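Subject: Re: [chores] Table clearing: are we there yet?
From: Thomas
To: chores list

> We run a canteen at the Paltness site and throw away a lot of
> staff time on clearing and sorting. Sterkis tell us their arm
> can take over the cutlery line by August. Has anyone on the list
> seen a machine handle thin or curved items all shift without
> someone standing next to it? The sales sheet says 40 items a
> minute.

Short answer: no, not unattended.

The figure of 40 is probably fair for what it measures. I would ask them whether the items were presented singly, in a known pose, on a plain surface. If so, it tells you the cycle time of the arm and very little about your cutlery line.

We have been working on the same problem at Clurkberg since the spring. Our log stands at 2533 grasps, all two-finger parallel closing. Bowls and cups are more or less settled. Thin curved parts are still where most of the failures sit. 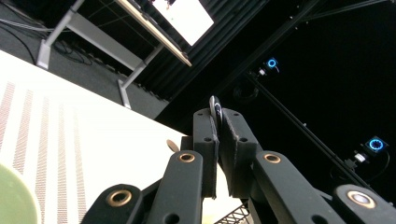

The trouble is contact area. A flat pad meets a curved rim along a short line, so the part can pivot between the fingers as soon as the wrist moves. Squeezing harder delays this but does not cure it. A softer facing on the pads helps with pivoting and makes the release less predictable, and a canteen will want to know how you wash it. Shiny surfaces are a separate nuisance: our depth data has holes wherever there is a highlight, and the planner then guesses at the edge.

In our last batch of mixed tableware we had 37 drops. All but 2 were thin items, and most went during the turn towards the rack, after a grasp that had been scored as good. If you only count successful pick-ups, you will miss these entirely.

For a trial at Paltness I would ask Sterkis for three things: drops per shift counted at the rack, the number of times a person had to step in, and results with your own cutlery, tipped out of your own trays.

If they will agree to that in writing, I would be interested in the numbers. I can send our scoring sheet off-list. It is a plain text file and needs some tidying.

Thomas
Clurkberg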